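Ticket 1681: Precinct 11 totals missing from results page
Opened by: Emiko Kaneko, Bostow Town Clerk's Office
Assigned to: Hawi Hailu, Corari Support
Priority: High
Status: Closed
Opened: Tuesday, April 30, 2024

Emiko Kaneko, 8:12 a.m.
The public results page for the Bostow school budget referendum is short one precinct. Adbridge, which is precinct 11 on our list, shows zero for Yes and zero for No. The page also says "100 percent of precincts reporting," so people are reading the totals as complete. The signed tape from the Adbridge moderator says 975 ballots cast. I have the tape in front of me. I uploaded the Adbridge file last night from the office computer and got the green check mark.

Two reporters have called already. Please tell me if I should upload again or leave it alone.

Hawi Hailu, 8:20 a.m.
Please leave it alone for now. A second upload would replace the first one and I want to look at the first one. Can you tell me which version of the results program the office computer is on? It's at the bottom of the login screen.

Emiko Kaneko, 8:26 a.m.
It says 4.2. The laptop we take to the polling places says 4.3.

Hawi Hailu, 8:41 a.m.
Thanks. I found your upload from last night. It was received and it has the Adbridge numbers in it, adding up to 975. So nothing is lost. The file is sitting in the holding area and was never matched to a precinct. I'm looking at why.

I have put a banner on the page that says results are incomplete. The percent reporting line is hidden until this is fixed. Reload the page and let me know if you see the banner.

Emiko Kaneko, 8:45 a.m.
I see it. The registrar sees it on her phone too.

Hawi Hailu, 9:30 a.m.
Notes so far.

1. The file names the precinct as "Adbridge-Mekonnen School." The precinct table has "Adbridge." The other precincts all match the table.
2. The match is done on the full name. When it fails, the file goes to holding and an alert is supposed to go to the clerk. I don't see that an alert was sent.
3. The green check mark only means that the file arrived. It doesn't mean that it was counted on the page.
4. The percent reporting line counts files received. It doesn't look at whether they were matched, which explains the 100.

Did the name of the polling place change recently?

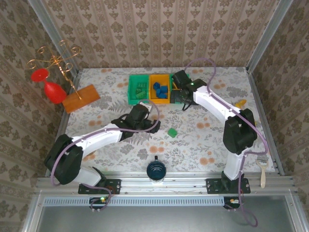 Emiko Kaneko, 9:44 a.m.
Yes. Voting in that precinct moved from the firehouse to the Mekonnen School in February. I changed the name in the ballot setup so the school would print on the voter notices. I didn't know there was a second table. The instructions we have don't mention one.

Hawi Hailu, 9:52 a.m.
Understood. The name in the ballot setup and the name in the precinct table are separate on 4.2. On 4.3 changing one changes the other. I would rather not update the office computer today with results still open.

What I'd like to do is add "Adbridge-Mekonnen School" as a second name for precinct 11 and release the file from holding. That doesn't touch the numbers. I need a written OK from the clerk's office.

Emiko Kaneko, 9:58 a.m.
OK to add the second name and release the file. I would like to check the page against the tape before the banner comes down.

Hawi Hailu, 10:15 a.m.
Second name added. File released. Adbridge is now showing on a preview page, link sent to your office email. The banner is still up on the public page.

Emiko Kaneko, 10:37 a.m.
Read through it with the registrar. Yes, No and blank all match the Adbridge tape. We also went through the other precincts while we were at it and they match. The outcome is the same as before but the margin is smaller. You can take the banner down.

Hawi Hailu, 10:42 a.m.
Banner removed. Percent reporting line is back. I added a line under the table saying the Adbridge totals were posted this morning, with the time. You can edit that wording yourself under Page Notes.

Emiko Kaneko, 11:05 a.m.
Changed "posted" to "added." Both reporters have been called back. Is there anything I have to do before the recount deadline?

Hawi Hailu, 11:19 a.m.
Nothing on the results page. If there is a recount, enter the new numbers as an amended return and don't upload over the old file. That keeps both on record.

Still open on our side, moved to separate tickets: the alert that didn't go out, and the percent reporting line counting unmatched files. The update to 4.3 can be scheduled once the results are certified. Send me a date when you have one.

Closing this ticket. Replying to it will reopen it.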